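Pega de palitos escorrega no gripper manual, projeto de curso técnico

birnevden_lab
Publicado em 21 de setembro de 2024

Estamos no segundo ano de automação e o projeto do semestre é tirar palitos de madeira de uma tigela e passar para outra pessoa, usando dois grippers de mão. Os dedos fecham bem no meio do palito, mas quando levantamos ele gira e cai. Acontece em 3 de cada 4 tentativas. Já apertamos os parafusos das articulações. Trocar a borracha resolve ou é a maneira de pegar?

Ferri805
Troca a borracha. No meu grupo foi isso.

piltberg
Antes de gastar dinheiro, mudem a posição. Palito fino encostado só na ponta da almofada gira mesmo, com qualquer borracha. Tentem assim:

Deixem o palito quase na vertical antes de fechar.
Fechem com ele atravessando as ranhuras, no centro das duas almofadas.
Subam devagar nos primeiros 2 cm.

Usem uma tigela de vidro, fica mais fácil enxergar a parte de baixo dos palitos. Treinamos em cima da mesa da cozinha, com toalha de plástico, e serviu bem.

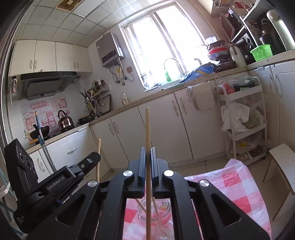
Palito preso entre as almofadas, com outros dois na tigela.

Se continuar girando, vejam se os dois braços fecham por igual. O nosso tinha folga de um lado e levamos cerca de duas semanas para perceber.

birnevden_lab
Mudando a posição melhorou bastante. A folga vamos medir na próxima aula.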